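Grip rules, again

Quick one, train in 12 minutes. Oksana wants the can handling rules down to 2 pages before July and I think she's right. Mine ran to 55 lines. Arnout read it and asked which bit he was meant to remember - fair.

So. Fingers below the rim, never on it. One can at a time. Stay outside the rails while the arms are powered. Log every drop, even the boring ones.

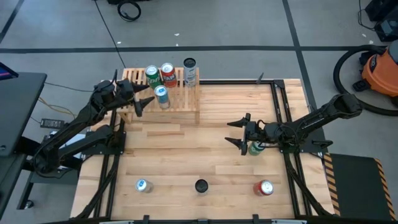
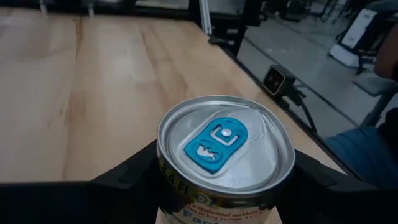

Still argueing about full cans versus empties. I say full, always, or the force limits mean nothing. Arnout says almost 700 runs on empties can't all be binned. Will ask the Cernia lot what they do. More when I've got a seat.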